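Fallilar Program Update: Teaching by Remote Control

The Fallilar program has completed its first season of remote-controlled teaching at the Corley site. Staff guide a pair of robot arms through a household sorting task, and the movements of both arms are stored as lessons from which the control software will later learn. The present task is the clearing of plastic bottles from a tabletop into a waste bin. 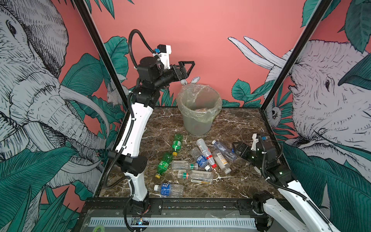
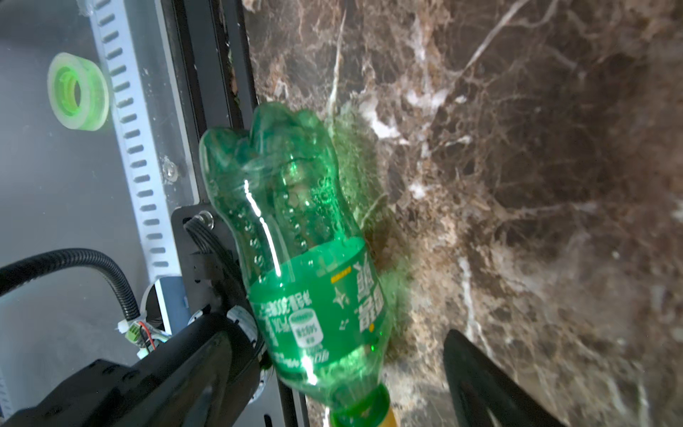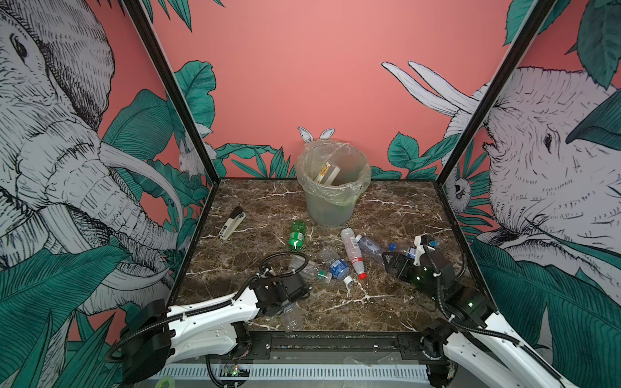 Training of operators has taken up much of the season. Each new operator completes 29 practice runs under supervision before any of his or her work is admitted to the collection. Particular attention is paid to the grip. A firm, round bottle such as the green one in the second picture is generally mastered within the first few sessions, while crushed bottles, of which there is one near the left gripper in the third, continue to account for most of the runs that must be repeated. Operators are asked to approach a crushed bottle slowly and to release it and begin again if the first hold is poor. A corrected attempt is kept in the collection and marked as such.

The layout of the table is changed between runs. Operators are instructed to vary the direction in which the caps point and to leave some bottles touching one another. Runs in which the bottles had been set out in tidy rows were removed during the October review, and the written guidance has been revised accordingly.

The collection now holds 297 accepted runs, against a goal of 200 for the season. Our partners at Kereama have begun checking the records for gaps and for differences in timing between the two arms. Their findings will be shared with all operators through the Wedura portal.

Members of staff who wish to be trained as operators in the coming season should apply to the program office by the end of December. The introductory course consists of seven sessions, held at 4 p.m. in the Corley building. Previous experience with robots is not required.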